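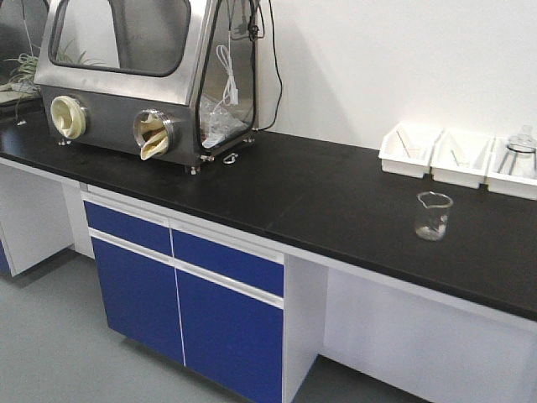
Nellside bench teleop set, README

Demos of a remote-controlled arm doing small lab chores on the black bench. Glassware in and out of trays, beaker moves, drawers and doors. Collected for Clolletti by the Baloyi group. Questions to Elmarie Botha, not to me pls, I'm off from Wednesday.

What's in it

3000 episodes total. 1000 are rod tasks (pick a glass rod out of a tray, put it in the next tray over). 1000 are beaker and bottle tasks. Rest is drawers, cabinet doors and leftovers.
One episode = one attempt, start to stop. Failed ones kept and tagged fail. Do not filter them out and then say the success rate looks great.

How it was driven

Leader arm at the desk behind the bench, follower on the cart. Operator has direct view plus the fixed side camera on a monitor. Johannes and Ngân did most of the driving, Lizelle did the drawers. Hand-guided episodes (someone holding the wrist and moving it) are in the folder called kines. Those have hands in them. Mask before training or the policy learns to wait for a hand. We found that out in September.

Bench reset

Three white trays in a row against the wall, to the right of the glove box. Rod in the left one, rod in the middle one, clear bottle in the right one. Beaker out front, empty.
Rods go in at an angle, don't line them up square. Square rods made the early runs way too easy.
Blue drawers and doors shut before you hit record.
Arm parked on the cart, out of view, till the start beep.

Glove box is not part of any task. Gloves stay how they are, one bunched in its port, the other hanging out over the collar. Don't tuck it in, it's in the background of everything and the diff shows. Same for the plant behind.

Files

Each episode folder has side video, wrist video, joint log, gripper log, one line of text with the instruction. Instruction text typed by the operator so spelling varies. Left alone on purpose.
Logs are csv. Timestamps are from the Follby logger and not the camera clock, align on the beep.

Known problems

- 16 episodes have no wrist video. Listed in missing.txt
- gripper log sometimes repeats the last row at the end, drop it
- clear glass on a black top, depth is bad. Beaker markings barely show either, dont use them as a target
- right tray runs out of the side view, so a miss on the far side wont show there. Check wrist cam
- glossy counter, reflections move when the arm does
- some drawer episodes labeled left are right. Hendrik is fixing, no date yet

Splits

By operator, not random. Ngân's runs are test. Random split leaks, the same reset gets used for several episodes in a row.

Adding episodes

Do the reset, record, type the instruction, tag ok or fail, copy to the incoming folder. Never write to the main one. Hendrik Van Wyk merges.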